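Ostus is taking on a bench technician to wind and test small electric motors and generators. The job is based at our workshop in Vindville and starts in December.

# Motor winding and test technician

**Where:** Unit 8, Rafferty Yard, Vindville
**Hours:** 37.5 a week, with an early finish at the end of the week
**Contract:** permanent, after a trial period of three months
**Reports to:** Jarlath Kavanagh, workshop lead
**Reference:** 2424

## About the work

We rewind and repair brushed DC motors, small alternators and a few odd machines that customers have built or altered themselves. Most of what comes through the door is between fifty watts and two kilowatts. Last year we put around 75 armatures through the shop, a good share of them from mobility scooters, workshop tools and boat winches. The rest of our time goes on the Galtar, a low-speed permanent magnet generator we make in small batches for people running their own wind or water turbines.

The person we take on will split the week between the two. Repair work comes first when there is a queue.

## What you will be doing

- Stripping failed armatures and stators, and recording the winding data before anything is cut out: turns, wire gauge, coil pitch, connections and lead throw
- Winding coils by hand and on the two winding machines
- Fitting slot liners and wedges, lacing end windings, varnishing and baking
- Soldering or fusing leads to the commutator, then skimming and undercutting it
- Bedding in brushes and setting the neutral position
- Insulation resistance, surge and bar-to-bar testing
- Running finished machines on the load bench and writing up the results
- Assembling Galtar rotors and stators from drawings, including handling strong magnets
- Keeping the winding cards up to date so the next person can read them

You will not be doing sales or site visits. Once or twice a month you may need to ring a customer to ask how a machine was wired before it failed.

## What we need from you

You should be able to read a winding diagram and follow it without being stood over. Lap and wave windings should both make sense to you, and you should be able to explain why a generator that tests well on the bench with no load may still disappoint its owner once a battery bank is connected.

We also ask for:

- At least two years of bench work in electrical repair, motor rewinding or something close to it
- Neat soldering and good close eyesight, with glasses if you wear them
- Confidence with a multimeter, a megger and an oscilloscope
- Enough maths for turns, gauge and resistance sums
- Clear handwriting or tidy typing

A Level 3 qualification in electrical or mechanical engineering would help, but we have taken people on without one. Experience on a small lathe is useful. If you have wound your own motors at home, tell us about them, including the ones that ran hot or would not start.

The magnets used in the Galtar are strong enough to affect pacemakers and some other implants. If this might apply to you, please speak to us before the practical test and we will talk about which parts of the job are possible.

## Pay and conditions

Pay is by experience and is reviewed after the trial period. We will give you the figure for your grade before you come in for the test, so please ask. There are 25 days of holiday plus bank holidays, a workplace pension, and overalls and safety boots are supplied. Overtime is offered now and then and is paid at time and a half. There is parking in the yard and the bus stops at the end of the road.
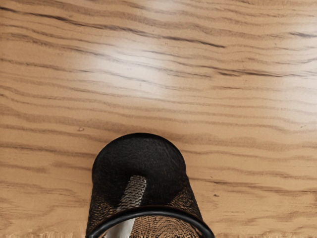
*Wood grain tabletop, computer render.*

## How to apply

Send a CV and a short letter to Jarlath Kavanagh at the Rafferty Yard address, or hand them in at the counter. Quote reference 2424. The letter should describe one machine you have repaired or built, what was wrong with it and how you found the fault. One side of paper is plenty.

Anyone shortlisted will be asked in for a paid half day. You will wind and connect a small armature from a card, test it, and then have a talk with Jarlath and one of the winders. Tools are provided, though you are welcome to bring your own. Let us know beforehand if you need any changes to the bench, the lighting or the timing.

We reply to every application, and we can give feedback on the practical test if you want it.

Posted 27 Oct 2024. The vacancy stays open until filled.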